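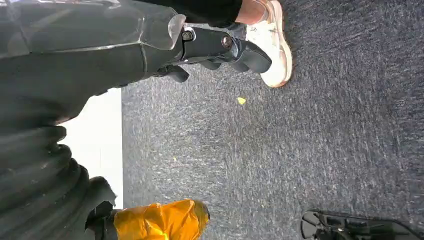
*Slide 1: white sneaker, bare ankle.*

Leave the slide up, let them settle. Start with the question: who here has been told to walk 8 miles a week in a shoe because an insole "corrects" them?

- My problem with the Volum insole pitch. The claim is less knee pain in 16 days. Compared with what? Their handout compares it with the same people before they bought the thing. Sore knees often ease up on their own. (Pause.)
- The big number, 2,011 customers. That's who got the survey. The handout doesn't say how many sent it back. I wrote and asked in February. Still waiting.
- Hellora does it differently, a bit better. They had a comparison group, but those people knew they were getting the plain insole. I'd want to be fooled properly.

SLIDE 2: price list. Don't read it out. Teken clinic charges 800 for a gait scan, and I have yet to meet anyone who was scanned and sent home without a recommendation. Ask for hands.

If someone brings up "it worked for me": fine, keep wearing it. I'm asking what the box is allowed to say.

Skip the Christodoulou study if we're running late. Small, old, and the shoes were free.

Questions. Water is under the lectern.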